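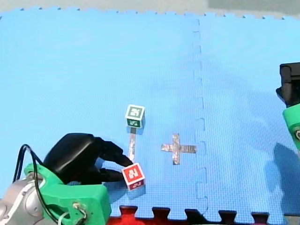
Wonham Two-Arm Teaching Kit

The Wonham kit is a tabletop setup for teaching a pair of robot arms by remote control. An operator moves two small leader arms by hand, the follower arms copy the motion, and the software stores each run as a demonstration that can be used for training. It is sold to teaching labs, small research groups and anyone who wants to collect their own task data without building a control rig first.

You supply the two follower arms. The kit supplies everything between the operator's hands and the wrist flange.

What comes in the box

Two leader arms with trigger grips
Two Plorora wrist brackets, bright green, 3D printed
Two parallel grippers, black
Controller box with power supply
Three-position foot pedal (record, pause, discard)
Cable set and zip ties
Printed setup guide
License for the Esenow recording software, one workstation

Arms, work surface and task objects are not included. A list of arms we have tested is kept on the support page. If yours isn't on it, write to us with the flange drawing before ordering.

Teaching a task

Clamp both leader arms to the operator's desk and bring them to the parked position. The followers will not move until leader and follower poses agree, so the first press of the pedal never makes the arms jump. After that the motion is one to one. Squeeze the trigger and the gripper closes, let go and it opens. The grip follows the trigger all the way through its travel, so an operator can close slowly on something soft or awkward.

Press record at the start of the run and again at the end. Discard throws out the run in progress and leaves the others alone. Most people get the hang of it in a morning. Expect the early runs to be slow and a bit shaky - keep them in a separate folder and decide later whether they are worth using.

You can also teach by hand. Switch the controller to free mode, hold the follower by the silver part of the arm and lead it through the motion. Do not pull on the bracket or the gripper. Free mode only works with arms that support it, and the gripper is then worked from the pedal.
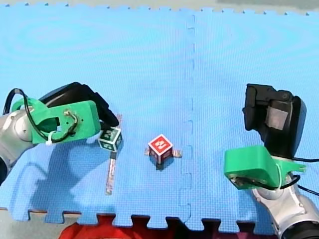 Pick-and-place is where we suggest new users begin, and the setup guide opens with it. You need very little: a flat surface with some give, a few blocks, and starting spots that stay the same from one run to the next. Interlocking foam mat works well under the grippers, and a light blue mat makes a red or a green block easy to pick out. Start with one block and one arm. Leave the other arm open and well off to the side until the first motion comes out clean, then add the second block. Blocks with numbers or letters on the faces are handy if you care which way up they land, as the operator can read the top face while lining up.

Wrist bracket

The Plorora bracket bolts to the arm and carries the gripper along with its cable. Left and right brackets are the same part. Route the cable over the top of the bracket with enough slack for a full turn of the wrist, then fasten it with a zip tie. Trim the tail of the tie. Check the bolts at the start of each day of recording, and again if a gripper has hit the table.

Spare brackets are sold singly under part number 3602. The print file is included with the kit for customers who would like to make their own.

Recording software

Esenow saves joint positions, trigger position and any connected camera streams on one clock. Runs are named by task and number, and you can trim the start and end without touching the original. The workstation license holds 2000 runs per project. There is no limit on the number of projects. Files export to common open formats, and export keeps working if you let the support plan lapse.

Known limits

Force is not fed back to the leader arms. The operator works by sight only, and pressing down hard on the table will trip the follower's own safety stop.

Leader arms must be on the same wired network as the controller. Wireless is not supported.

The older Kikuchi pedal fits the connector but has no discard function.

Ordering and support

Kits ship 47 days after payment. The next price change is in March, and quotes issued before then will be honored. Setup questions go to Aoi Kuroda on the support desk, who can also arrange a remote session once your arms are mounted. Please have the controller serial number ready - it is on the underside of the box.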